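News from the Gredolum walking and cycling group

Dear members and friends,

The summer program is coming to its end, and I want to share a few notes before everybody goes on vacation. The mailing list now has 1,941 addresses, more than 1,000 of them from the Radden side of the river. Welcome to all who joined this season!
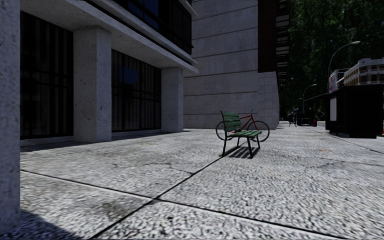
Bicycle parking at the station

The station at Radden will close its north entrance in August. The bicycle racks there will be moved to the Coelho Street side, where there is less space. If you leave your bicycle for the whole day, please use the upper rows and keep the lower ones free for people with child seats. The station office keeps any bicycle it removes for 7 days, and you need the key of your lock to get it back.

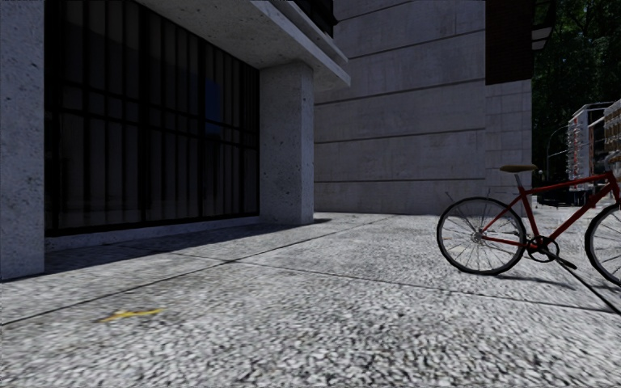
Thursday walks

The walks continue every Thursday at 6:30 in the evening, starting from the Grurkov library. The route is 5 miles long with one steep part after the old mill — good shoes are recommended. Last time we were late at the bridge and some of us missed the bus, so we will now take the shorter way back when it rains.

Margarida Correia leads the slow group. She asks that you write to her before noon if you want to come with a stroller, as the path by the mill has steps and she must choose another one.
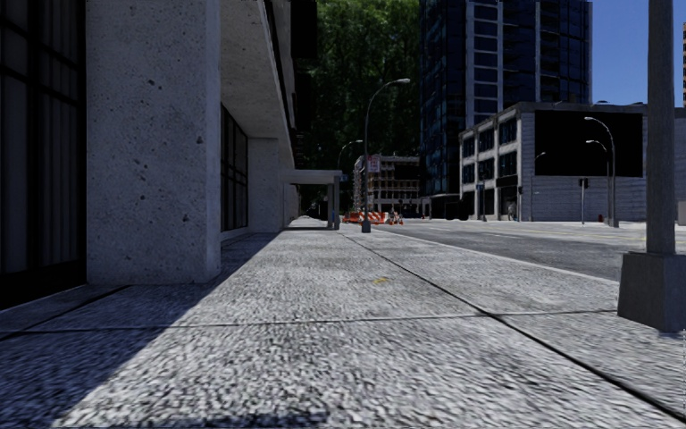 The slow group also makes a stop for coffee, usually at the bakery on Coelho Street. It takes only cash in the evening. In the fast group there is no stop, but you can join the others there afterwards.

We are still looking for a person who can translate the route sheets into Portuguese. It is two pages each month, and the texts are simple. Please answer to this letter if you are interested.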